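March, 9:30, basket task, Sestitz floor

Episode 233 saved. Target for the batch is 1281, so lunch is theoretical.

Teleop lag is better after the Fluneo update. Wrist cable still has opinions past 30 degrees of roll — keep turns small. Threw out 15 episodes from yesterday where I hit record after the grasp. The model would have learned that baskets arrive by themselves.

Varying the basket angle on purpose now. Tilted ones stay in, unless the apple leaves. 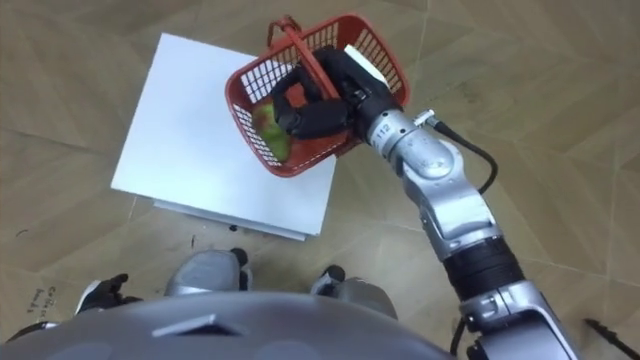 Right arm holding the basket over the white board, apple still aboard.

To do: rename the Mikkelsen folder, new start poses.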